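Courses > Digital Money and Its Claims > Part Two > Chapter 9

Chapter 9: Stablecoins and the Promise of a Fixed Price

Ishbel Ogilvie
July

A stablecoin is a token whose issuer says it will always be worth one unit of ordinary money, usually a dollar. That is a claim about the future, and it deserves the same doubt you would bring to any other. The word "stable" was chosen by the people selling the coin.

Take Clalero, the coin we follow through this chapter. Its issuer promises that every token is matched by a dollar held in reserve. Suppose 300 million tokens are in use. Where are the 300 million dollars? If they sit in a bank account, which bank, and who else has a claim on them? If they have been lent out or put into bonds, they are no longer dollars at all, and their value can fall on the very day that holders want them back.

Skaltano works another way. It holds no dollars. Holders lock up a second token, Valente, and the software issues Skaltano against it. When the price slips, the system sells Valente to prop it up. You may already see the weakness – the prop is made of the same stuff as the thing it supports, and both depend on people wanting to buy.

Supporters reply that most of these coins hold their price on most days. So does a bridge with a cracked beam. Grímur Eyvindsson, whose notes on Favach are set as reading for section 5, asks his students to ignore the quiet days and look only at the hours when many holders tried to leave at once. Favach had traded within a cent of its target for 103 weeks before its first real test, and its backers quoted that figure often. It told them very little about what would happen in week 104.
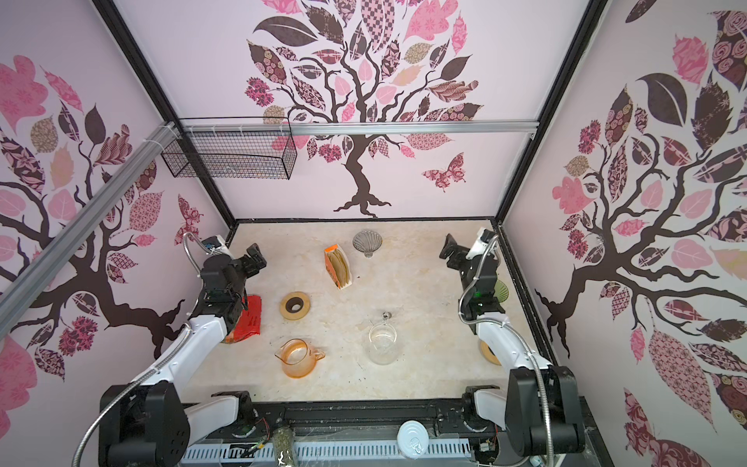

We begin, then, with redemption: who may hand a coin back, how quickly, and for what fee. Read the issuer's terms before its adverts. In many cases small holders have no right to redeem at all, and must find another buyer at whatever price is going.

Contact the course office | Copyright Ishbel Ogilvie | Back to top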